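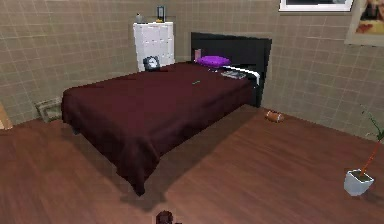

Bedroom with the maroon blanket

Welcome to the gallery of our remote control practice. My name is Savvas Kouris and I am one of the operators at Merard, a small group in Lisden which teaches household tasks to a robot by showing them. The showing is done inside a simulated house. I sit at a desk with a hand controller, the robot in the simulation follows my hand, and everything is recorded so that the robot can learn from it later.

I wish to keep on this page the rooms in which we work, with a few words about each task and how it feels to do it by hand. Most of our visitors are new operators, students from Clevdale who consider joining us, and sometimes my family, who still ask me if I play games all day.

Bedroom, clearing the bed. The purple pillow stays at the head end, and the small things lying on the blanket have to be taken away. The tiny green one in the middle is more difficult than it looks.

About the room

We call this room Alexiou, after the colleague who built its first version. The name went into the folder and stayed there. The tiles on the walls are from that version too, and many people tell us that no bedroom has such walls. I agree with them, but I have become fond of the tiles. The straight lines help me to judge how far the arm is from the wall, and in the rooms with plain paint I miss them very much.

The robot begins on the floor near the foot of the bed. The operator sees the room through its camera, so at the beginning of a demonstration there is a lot of floor in the view and only a little of the gripper, sometimes just a dark tip at the bottom. It takes some days to get used to this. A new operator wants always to see the whole hand. After some practice you feel where the hand is without seeing it, a little like you know where the front of your car is.

The task, as we give it to the operators

One object is named on the screen, for example the alarm clock, and the operator must bring the gripper to it, take it, lift it clear of the blanket, and carry it to the place which is written in the task. Then the hand opens and goes back. If the object falls, we do not stop the recording. The operator picks it up again if it can be reached, and marks the demonstration as "recovered". Those demonstrations are useful also, because a robot which has only seen perfect work does not know what to do after a mistake.

A normal demonstration of this task takes me 3 minutes. In my first week I needed much more, and I pressed the controller so hard that my thumb was hurting in the evening.

What is easy and what is difficult

The pillow is the friendliest object in the room. It is big enough to forgive a wrong angle, and you can come from above or from the side. We give it to every beginner, even when the final task leaves it in its place.

The clock near the upper corner of the bed asks for more patience. It is close to the wall and the white cabinet is right behind it. If you move too quickly you push it instead of taking it. I go past it a little to the side, stop, turn the wrist, and only then I come back to it.

Thin and flat objects are the worst for almost everybody. The fingers must come very low, and when they touch the bed the arm stops and the controller shakes in your hand. My advice is to go to the edge of the object and use the smallest speed. For the little green object I close the fingers halfway before I go down — with the hand fully open I cannot tell if it is between them or beside them.

The things at the head end need a long reach over the blanket. Some operators drive the robot around the bed first, others stretch the arm from the foot. Both ways are accepted. We even prefer that the operators are different from each other in this point, and we do not correct a person who has his own way, as long as the movement is calm.

How many times

For each task in this room we collect 900 demonstrations, divided among all the operators. It sounds boring, and I will not say that it is never boring. But the objects change their places between the recordings, and so does the starting place of the robot, and the hand must find a new way each time. My own part until October was about 2,000 demonstrations in all rooms together, the kitchen being the biggest one.

Before a new operator's work is counted, he or she makes 200 practice demonstrations. We look at a part of them together and talk about the speed, the pauses and the moments when the arm trembles. I keep my own practice recordings and I show them to the new people. In one of them I spend the whole time chasing a pillow across the bed, and it helps them to feel less shy.

Small notes for visiting operators

The morning session begins at 9:00 and the desks near the window are the good ones, but please close the curtain, or the sun will be on your screen by ten. Bring glasses if you use them for reading. Take your hand off the controller between two recordings, even if you are not tired yet.

If you see a wrong thing in a room — an object inside another object, or something that floats — write the name of the room and the number of the recording in the shared notebook. Do not try to repair it yourself with the gripper. I tried this once with a chair and it took me until lunch.

People from Clevdale who want to try one hour of remote control can ask at our desk in Lisden in the afternoon. We start with the pillow.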